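Torquil Morrison
January 6, 2025

Right, it's toy kitchen day. I have been putting this off since before Christmas and I've had two coffees so I'm going in. Will post as I go, mostly so I don't wander off halfway through and start on the airing cupboard instead.

For anyone new, I help run the toy library in the back half of the Pivasora building. Families borrow a box for a fortnight, bring it back, borrow another. The play food is easily the most popular thing we've got and it comes back in a state every single time.

Not filthy, I should say! People are lovely about washing it. It's more that everything ends up in the wrong box. You lend out a tea set and get back a tea set with a dinosaur in it and half somebody's farm.

So the plan is: tip everything out, wash it, match it up, bag it, label it. Sointu Niskanen did the dressing-up clothes last month and she has set a frankly upsetting standard. There are labels on the hangers. There are labels on the BAGS the hangers are in.

First decision of the day. Do the cups live with the plates or with the teapots? I've always had them with the teapots. Sointu says children use cups for everything except tea (soup, sand, hats for bears) so they should go with the bowls. I hate that she's right.

Washing up bowl is full. Warm water, a squirt of washing up liquid, an old toothbrush for the fiddly bits. I used to do the lot in a dishwasher until I melted a fried egg. We don't talk about the egg.

Things with stickers or printed labels don't go in the water at all, by the way. Damp cloth, quick wipe, done. Learned that one with a toy milk carton that came out completely blank and had to be retired.

Also anything squeaky or hollow with a hole in it. Once water gets inside you'll never get it out again and it starts to smell like a pond. Wipe only!

I've been making up one trial set to see what a decent box looks like before I do the rest. A plate, a bowl, a cup, a big colander, then a bit of fruit and the ketchup. Ketchup is non-negotiable. I once sent out a kitchen box without it and got a very stern message from a four-year-old, dictated to his dad.

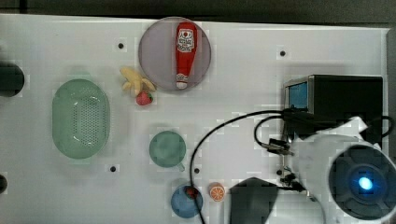 The thing I keep going back and forth on is how much food to put in. My instinct is always to stuff the box until the lid bulges, and then of course it's all over the floor in ten seconds and the grown-up at home has to pick it up. Smaller sets come back more complete. They get played with more too, I think, though I've no proof of that beyond my own living room.

And a colander is worth ten plastic burgers. You can wash strawberries in it, wear it, drain imaginary pasta, post things through it if they're thin enough. If you're buying play food for a little one and you've got a few pounds spare, get a colander before you get another pizza.

Somebody's asked where ours come from. All over! Quite a lot is donated, some is from the Skadidia shop on the corner when they had their clear-out, and the really good wooden bits were made by a retired chap years ago and are kept on the top shelf where I can worry about them properly.

Bananas, though. We are overrun. I think every toy fruit set in the country has a banana in it, and they never get lost, unlike the grapes, which vanish the minute you look away. If you have grapes, please guard them.

Lunch. Cheese sandwich, eaten standing up next to a pile of pretend cheese sandwiches, which made me feel a bit odd.

Back on it. Now doing the bags. I've tried all sorts and the mesh ones with a drawstring are the winners, because you can see what's inside and anything still a tiny bit damp gets some air. Zip-up plastic ones trap the wet and split down the side by February.

For labels I'm using luggage tags with a little drawing as well as the words - not everyone who tidies up can read yet, and they're often the keenest tidiers. My drawing of a strawberry looks like a tooth. Sointu has offered to redo it. I've declined with dignity.

Inside each lid there's going to be a list of what should be in the box. Just a plain one, no fines, no telling off. People really want to bring everything back, they just can't remember what everything was. I can't either, which is how we got here.

A tip from someone who came in while I was drying up: put the list in the bag AND take a copy on your phone when you get home. I'm stealing that for the welcome sheet.

Missing pieces so far: the lid of the blue teapot, most of a birthday cake, and the other half of a cut-in-two avocado that used to stick together. If you've got a lonely half avocado down the back of your sofa it's ours and we miss it.

Spare pieces so far: a tiny wheel, a jigsaw piece with a cow's bottom on it, and a single real pasta shell, which I've put in the bin after thinking about it for far too long.

Oh, and Dimaculangan's (the café next door) have said we can leave a drop-off box by their counter for anyone who can't make our opening hours. So kind of them! Please put toys in it and not, as happened last time, your empties.

Kitchen boxes will be back out on loan from our next session. There are 12 of them, first come first served, and you can reserve one if you message me before I lose my list.

Tomorrow's job is the train track. Pray for me.

Recent posts
The great dressing-up sort, by Sointu Niskanen
Puzzles: which ones are complete and which ones are lying
How to join and what to bring
Wirell marble run - back on the shelf with all its bits

Last updated January, after somebody found the teapot lid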